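Fostell shared studio – members meeting, June
Present: Ho-yin Chiu (chair), Grímur Bach, Anneli Ikonen, Jacinto Jaramillo (notes)
Apologies: Aurelio Esquivel
Start 6:40 pm, Ho-yin had to wait for the front door key

1. Last minutes
OK'd. One fix – kiln shelf order was from Solís, not Verari.

2. Rent
Landlord wants 5 percent more from the fall. Anneli has read the lease, says he needs to give 80 days notice in writing. Letter not recieved yet. Ho-yin to call him. No one pays the new rate till then.

3. Heating
Bill was $529, high for the time of year. Grímur thinks the back room thermostat is being left up overnight. Jacinto disagrees, blames the skylight. Long back and forth. Agreed: timer on the thermostat, Grímur to fit. Skylight quote still wanted.

4. Evening drawing class
13 signed up, two on the wait list. Mellness want to book the same evening for stretching – told no, offer them mornings. Anneli asked for more easels, deferred.

5. Tables and supplies
Long talk about finish for the new worktops. Anneli wants oil, Grímur wants varnish, no vote. Paper is low, Jacinto to order.

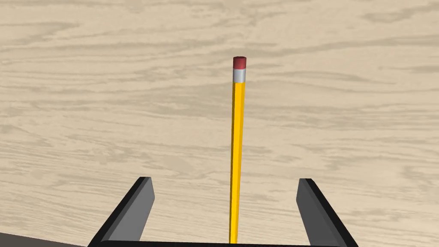
Wood grain tabletop with yellow pencil, pale finish.

Ho-yin likes the pale color, Jacinto finds the grain too busy. Back on agenda next time with prices.

6. AOB
Sink blocked again. Please scrape clay off first!! Aurelio still has the ladder, Grímur to ask him for it.
Bike rack – no news.

Closed 8:15. Next meeting date to go round by email, Anneli to chair.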